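Unit 6: Storage Assignment and Slotting
Course handout, Introduction to Warehouse Operations

6.1 Terms

A storage location is any address that can hold stock. A stock keeping unit (SKU) is a distinct item as it is ordered. Slotting is the assignment of SKUs to locations. The three policies covered in this unit are dedicated, random and class-based storage.

Under dedicated storage each SKU has a fixed address, and the number of locations must cover the maximum inventory of every SKU separately. Under random storage any open location may be used, so the number of locations must cover only the maximum of the combined inventory. The second figure is never larger than the first.

Class-based storage divides the SKUs into groups, usually by turnover, and applies random storage inside each group. Most sites use two to four classes. Gains beyond that are small, and the space requirement moves back toward the dedicated case.

6.2 Worked case: Zanier

The Zanier site holds spare parts in small open bins. Its records give the following:

Locations required, dedicated policy: 1,761
Locations required, random policy: 1,159
Active SKUs: 400

The difference is 602 locations, or 34.2 percent of the dedicated requirement. Note that this is a saving in space only. Travel time per pick may rise, as fast movers are no longer held near the dock.
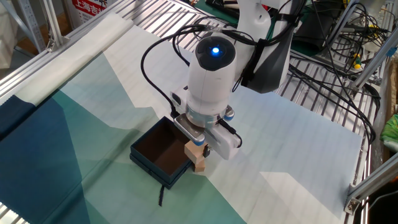 Fig. 6.1. Wooden block held by a gripper beside an open box.

6.3 Ranking SKUs

For dedicated storage, rank SKUs by the ratio of picks per period to locations required. Assign the highest ratio to the closest locations and continue down the list. Ranking by picks alone is a common error - a popular item that needs many locations can push several better candidates away from the dock.

The Onel data set (Problem 6.4) contains two SKUs with equal picks and unequal space. Work these by hand before using the spreadsheet.

6.4 Reslotting

Demand shifts, and a good assignment decays. Each move has a labor cost, so a full reslot is seldom justified. The Leung rule, as used in this course, makes a move only when the expected travel saving over the planning period exceeds the cost of the move. In the Vostow exercise, up to 200 moves are allowed per period. Sort the candidate moves by net saving and stop at the limit or at zero, whichever comes first.

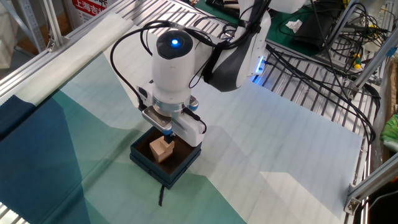 Why does random storage need fewer locations than dedicated storage?
Peak inventories of different SKUs seldom occur at the same time. Locations emptied by one SKU can be filled by another, so the total follows the combined peak and not the sum of the separate peaks.

Problems 6.1 to 6.5 are due before Unit 7. Show units in all answers.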